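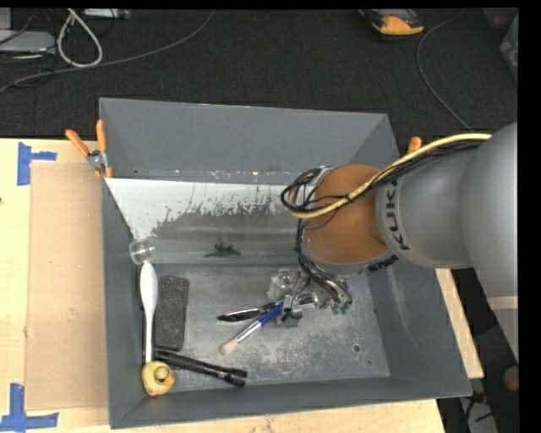 Irén Orbán wrote under my last post that she would like to hear less about what the arm can pick up and more about who is standing next to it at four in the afternoon. She sorts returns too, at a bigger place than ours, and her site is getting its first one this spring. Fair enough. I have been meaning to write about the people side for a while, so this is for her and for the others who asked much the same thing by email.

For anyone new: I work at the Drellon building in Purnotville, in mixed returns. Things come back to us loose. Kitchen utensils, torches, paintbrushes, bath toys, whatever a shop has swept off a shelf and sent back without its packaging. Somebody has to take each piece out of a bin, decide what it is and put it where it belongs. Until last year that somebody was always one of us. There are 15 people in the section, and there were 15 before.

I put the number first because it is what everyone asks. We have not lost a job in returns. We have lost two agency places which used to come up before Christmas, and I think that should be said as well. Those went to people's sons and daughters, mostly, and a couple of them stayed on and are still here. Management says the places were under review anyway. Maybe so.

What has changed is the shape of the day. Before, you had your own bench and your own bins, and you worked through them at your own speed so long as the total came out right. You could do the fiddly ones first and the easy ones after lunch when you were tired. Now the easy ones mostly go to the cell, and what comes to the benches is what the cell has refused. That means thin things lying flat, clear plastic, anything tangled, anything heavy at one end. All fiddly, all day. My hands notice it more than my head does, though Erzsébet Bodnár would put it the other way round.

Erzsébet has moved over to the cell full time. She did two weeks with the people from Clidis, who put the system in, and then she was on her own with a phone number. Her work is watching, mainly. She clears the bin when the arm gives up, puts an item in the right class when it has guessed wrong, and writes down what happened. She is paid one grade higher for it. It took until this March to get the grade, and she had been doing the job for five months by then. The back pay did come.

She says the watching is harder than the sorting was. When you sort, your hands keep you awake. When you watch, you can go twenty minutes with nothing to do and then have three things go wrong together. She asked for a stool and got one. She asked for someone to swap with every two hours and that took longer, but Győző Juhász now does the other half of the shift and they change over at the breaks.

Győző didn't want it. He has been on the benches longer than any of us and he can tell a good brush from a bad one with his eyes shut, and he saw no reason to stand beside a machine that couldn't. What brought him round was the log. The supervisors read it every morning and it gets acted on. He wrote that the small utensils should be spread out when the bin is filled and should not be tipped in a heap, and by the end of that week it was being done. He had been saying the same about our own bins for years.

That is a sore point on the benches, I'll admit. We asked for better lighting twice and were told to wait for the budget. The cell had new lights within the month. Piroska Csizmadia raised it at the section meeting, quite politely, and the lights over our side were changed in the end. I don't think anybody meant anything by it. A machine that stops shows up on a report and a person squinting doesn't.

Figures, for those who like them. In the last full week the cell put away 1,622 pieces without help. I am not going to say how that compares with a person, partly because I would get told off and partly because the comparison doesn't mean much when it gets the easy ones. The benches' own targets came down when it started, after an argument. Irén, if you take one thing back to your site, get the new bench target agreed before the thing is switched on. Ours was left as it was for six weeks and those were bad weeks. People were skipping breaks to keep up with a number worked out for a different mix of work.

Other things I would ask about early:

Who is allowed to stop it. Here anyone can, and that was put in writing.

Who gets trained. Ours was offered to the day shift only at first, and Paweena Sitthichai, who does evenings, had to ask three times before she got a place. She is now the one the others ring.

What the cameras keep. We were told they look into the bin and the pictures are used for sorting. I asked for it on paper and have it in my locker.

Where the noise goes. It isn't loud, but it is steady, and the bench nearest to it has been moved back.

The Szilágyi contract starts next month and it will bring in a lot of garden stuff, gloves and twine and so on, and twine is going to come to the benches, I can tell you that now. Erzsébet has already started a new page in the log for it. I'll write again once we have had a few weeks of it, and if Irén's place is running by then I'd like to hear how they have split the shifts.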